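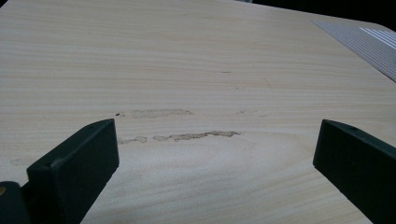 Wood grain on a light tabletop.

Mudwood Incident Log

Mudwood is a plain-text collection of short news reports about vehicle theft and attempted vehicle theft. It holds 1,977 records. Each record is one report, typed or copied as it ran, with a few fields added by hand. The current release was put together in May.

What is in a record

id – a running number, never reused
outlet – short code for the paper or station
place – town or district as printed in the report
time_of_day – as printed, or blank
vehicle – make and type if given
outcome – taken, recovered, attempted, unknown
text – the report itself

Names of victims, witnesses and suspects are replaced with a role in square brackets, such as [owner] or [officer]. License plates are cut to the first two characters. Street names are kept.

How outcomes were coded

The outcome field follows the report and nothing else. If a car was found a week later and a second report says so, the second report gets its own record and the first stays at "taken". The field linked_id joins the two. In 200 records the report was too short to tell, and those are marked "unknown".

"Attempted" covers any case where the vehicle did not leave the lot, yard or curb. A stolen key with no stolen car is left out.

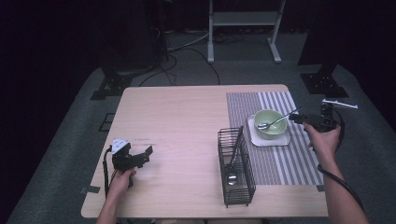
Files

mudwood_main.csv – all records
mudwood_check.csv – 600 records coded a second time by another reader
codes.txt – outlet codes and what they stand for

The files are UTF-8 with commas as separators. Line breaks inside a report are written as \n. Starivix, the small loader in the tools folder, turns them back into real ones. Plustum users need to set the quote character by hand.

Known problems

15 records have a time of day that does not match the text. They are flagged time_check and will be fixed in the next release.
Reports from the Jelínek archive were scanned, and the letter l is sometimes read as the number 1.
Rural thefts are thinly covered – most of the outlets are based in towns.
The counts should not be used as crime rates.

Changes

The old field "suspect_age" has been dropped. Scripts that read columns by position will need a small edit.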